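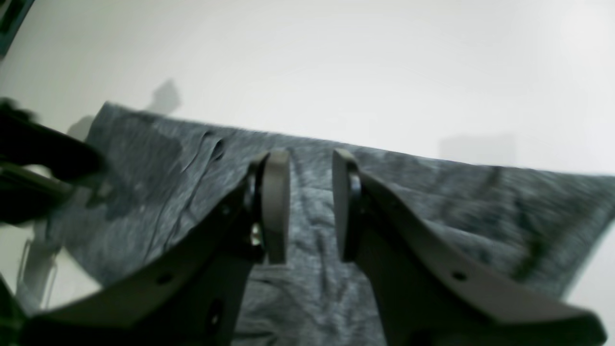
Light gray pads, and the shirt they're supposed to pick up

Print this page | E-mail this page

Rounded pads or flat fingertips for picking up a T-shirt weight knit?

Posted Jul 31, 2025

Hi all, I've got a two-arm setup on a white table and I'm trying to choose fingertips for cloth. The test piece is a heathered gray long-sleeved shirt, pretty ordinary. I have two kinds of tips to compare, the rounded ones that came in the Fustus kit and a set of flat ones a friend printed for me, and I'm going a little crazy because my numbers don't settle the argument.

With the rounded pads I got a clean pinch on 60 out of 100 tries. The flat ones did better at the hem and worse everywhere else (I stopped keeping score when I got annoyed, sorry). Most of my misses go the same way: the fingers close, the knit slides out from between them, and I'm left with a wrinkle and no shirt.

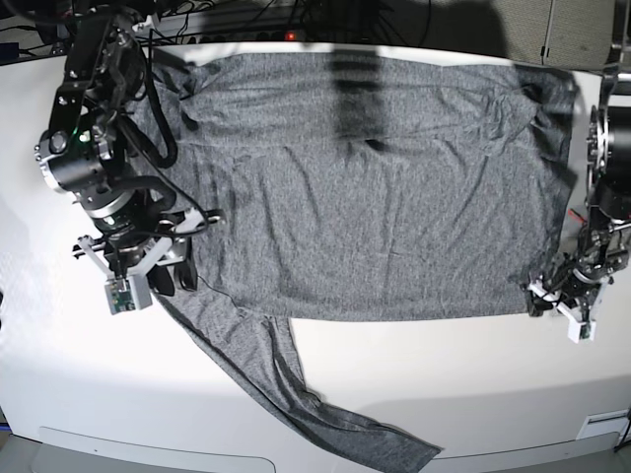

Both arms at the shirt, one gripper on each side

I've been running the Talukder controller with the stock closing speed. Both arms have a little camera down at the gripper and I can switch to either one, but the view from down there is mostly finger, so I end up going by the overhead view anyway. Should I be blaming the pads, the speed, or me? And does anybody start from the sleeve instead of the body? Mine always ends up twisted.

Thanks!
Hurkside

Answer 1

flat ones. rounded is for cups and bottles. also slow it down

Answer 2

I'd hold off on the pads for a minute, because I went through this whole thing in June and bought three sets of tips I didn't need (they're in a drawer, if you want them!). What fixed it for me was how hard I pressed down before closing. I used to stop right at the cloth, and the tips would just skate over the top. Now I go down until I'm pushing the fabric a hair, roughly 2 mm, and then close. The knit bunches up between the pads by itself and there's something to bite on.

Other thing, go for an edge or a wrinkle that's already standing up. A flat stretch in the middle of the torso is the hardest place on the whole shirt and I don't see why you'd start there unless you're testing exactly that. Once you've got a corner, lift it straight up and look at it through the wrist camera before you go any farther.
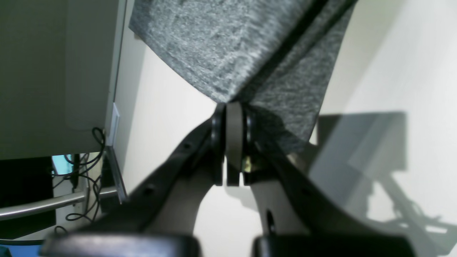

I lift slowly for the first couple of inches and then stop for 5 seconds. If it's going to slide it usually slides right then, and I'd much rather lose it over the table than halfway through a fold. That pause also gives you a decent way to score your two sets of tips, since "did it close" and "did it hold" are separate questions and I bet your 60 mixes them up.

On the sleeve, I grab near the cuff and pull it out straight first. Still twists sometimes. I live with it.

Tae-yang Byun

Answer 3

Agree with Tae-yang on pressing first. I have the Draltport tips, which are flat with a bit of rubber on them, and they grab two layers about as often as one. Great if you want both layers, a pain if you don't. Which did you count as a clean pinch?

Print this page | E-mail this page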